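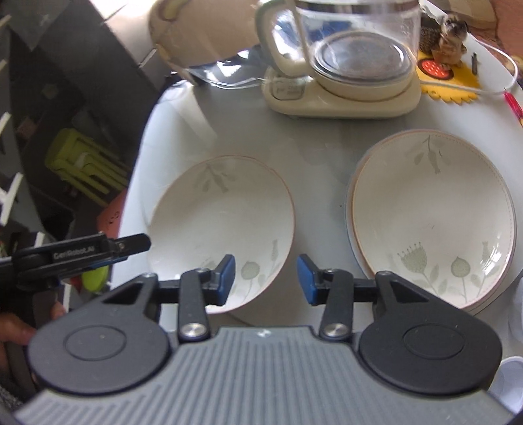 ok so week 2 of teaching a robot to clear up after breakfast, by which I mean I am clearing up after breakfast, over and over, with a gripper in each hand. thread for the people who asked what I do all day

the short version: you hold the grippers, you do the chore, everything your hands do gets logged, and later a policy gets trained on it. no robot in the room at all for this part. the arms are in Skernside and they have never seen a dish in their lives

this month's task list is tableware. bowls, plates, cups. pick up, move, put down, stack. sounds like nothing! try it with two fingers per hand and no feeling in any of them

the first thing you find out is how much of your normal dish handling is cheating. I slide a plate to the table edge and get my thumb under it. I hook a cup with one finger while holding something else. none of that works with a pinch, so you have to relearn breakfast like a toddler

bowls: go for the rim. one finger inside, one outside, close slowly, lift straight up. if you come in at an angle the bowl tips and swings and then you're chasing it. I did a lot of chasing in the first few days

plates in a stack are the worst thing on the list and I will not be taking questions. the edges sit so close together that you go in for one and come up with two. or you get the top one and the next one rides along for a second and then drops back with a noise that takes a year off your life

what helps: come in from the side with one hand to steady the stack, lift the edge of the top plate a little with the other, pause, THEN commit. the pause matters. Iason Raptis, who trains the models on our end, told me he can pick out my demos because there's a tiny hesitation before every plate. I thought he was complaining. he wants more of it

about speed, a few of you asked. go slower than you want to but not in slow motion. if you crawl, the robot learns to crawl, and it will sit there thinking over a cup until lunch. I hum something at a steady tempo. my neighbors know the song very well by now

also don't clear the table first! my instinct was to make it all neat, dishes in the middle, everything else gone. the first batch I sent like that got a polite note back from Iason. real tables have a kettle on them and a cable and a pen and some bag you meant to put away. so now I just leave my stuff out. there's a hedgehog that has been present for a great many plate lifts and is, in a way, my most experienced colleague

glass and shiny things I was warned about. my table is gray glass and it throws a big stripe of light back at you. I asked whether I should put a cloth over it and the answer was please don't, do some with the blinds up and some with them down. so I do a block of each

numbers, because someone always wants them: 50 demos is a session. I'm at 774 since I started, counting only the ones that got accepted. the rejects are mostly me starting before I'd pressed record, then doing a beautiful lift for no audience

a failed grab is NOT automatically a reject though. this surprised me. if I miss the rim, back off, and get it on the second try, they keep it, because the robot is going to miss too and somebody has to show it what to do next. what they don't want is me putting the gripper down and fixing it with my actual hand. which I have done. 3 times. in one session

comparison with the other way, for those who came from my February thread: back then I was driving an arm remotely at the Sesdale lab, controller in hand, looking at a screen. every move had a bit of lag and I'd be sweating over a single cup. it does have one big plus, you only ever record things the arm can really do. by hand I can twist my wrist in ways that make the Skernside folks write to me in capital letters

so there's a rule now, elbows in, no fancy wrists, and don't reach across yourself. Gavalas (our setup person, patient as a saint) taped a line on the floor for my feet and it fixed half of it

wrists are sore, forearms are fine, thumbs are weirdly strong. I take a break after each session and drink tea, which at least I can pour with normal hands

next up is putting the bowl on top of the plate stack without it skating off. the Plorley team has tried it and sent me one piece of advice, which was "good luck"

will post how it goes. if you've done two-handed demos and have a trick for that top plate PLEASE reply, I'm begging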